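Travel > Visits and open days > Politics and ideas

I'd been meaning to go to the Kerneck open day for ages and finally managed it in June. Kerneck, if you don't know it, is a small archive that collects party programmes, manifestos, founding charters and the sort of leaflets most people put straight in the bin. I love that stuff (my family doesn't), so I was on the early train with a sandwich and far too many pens.

The collection starts on the ground floor. There are 3,000 documents in the public catalogue, and Paweena Saengthong, who took our group round, let us handle some of the less fragile ones. My favourite was a party programme that had been through three drafts in a single year. In the first one they want to abolish the upper house, in the second they want to "review" it, and by the third it has vanished from the text altogether! You could lay them side by side and watch the nerve go out of them.

Upstairs is the reading room, then a long corridor of boxes, then the rooms where people have their breaks and argue.

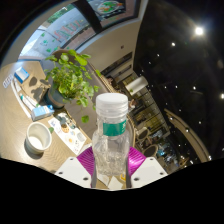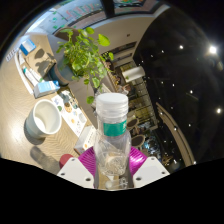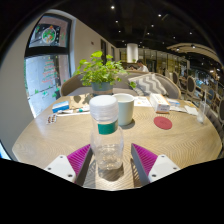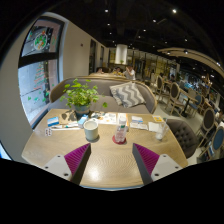
The talk after the break was the part I'd really come for. Chalerm Wongsuwan spoke on why movements rewrite their charters, and whether a new text replaces the old one or just sits in front of it. He thinks mostly the second — the old charter is hardly ever formally withdrawn, so members can go on quoting whichever suits them. I'd have liked to hear more about who does the drafting, but he ran over and we were all getting thirsty. I kept thinking of that clear bottle with the white cap and the green band round it, and how he'd say a party changes the band first and leaves the contents for later. A man at the back objected that sometimes the words do bind people, and they went at it very politely for ages.

Then a quick look at the scanning project, called Erus, which has got as far as box 138 out of 284. Xuelian Qian showed us how they record handwritten changes in the margins. Slow work, and I'd be hopeless at it.

Go if you get the chance. Entry was free, the stairs are steep, and the bookstall only takes cash. I came home with two pamphlets on electoral pacts and I've read one.

Filed under: Days out, Archives, Party politics

Comments

Chalerm Rojanasak
Was the upper house programme on display or did you have to ask? I went the year before and never saw it.

Wonevel
Wongsuwan is good but he always runs over. Agree with the man at the back.

P. Ríos
Is there a lift? My mum would love this but not with steep stairs.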